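Plorby Robotics Club - Questions We Get a Lot

Do I need to know how to code?
Nope! I couldn't write a line when I joined. If you can follow a recipe you'll pick it up, and the first month is mostly hands-on stuff anyway.

When do you meet?
Twice a week at 6:30 pm, upstairs at Kerr Hall. New people can start any time up to the end of October (after that we're deep in project season and it gets hectic).

What does it cost?
Dues are $40 a semester, and that covers parts. Please don't buy your own motors - we have a whole drawer of them.

What's the big project this year?
We call it Brallska. The goal is a robot that can handle soft, floppy things like bags and jackets, so we record people doing it with hand-held grippers first. We want 3,000 recordings before the Odness meet, and everybody gets a turn!
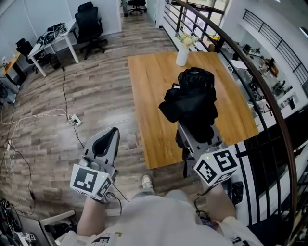
2 min read

Picking up a black fabric bag sounds easy until you try it with one gripper closed on it and the other one waiting. Go slow, and keep the marker cubes where the camera can see them.

How long is a turn?
90 minutes, with breaks whenever you want them. Your forearms will let you know!

Can I bring a friend?
Sure, just have them sign in at the door.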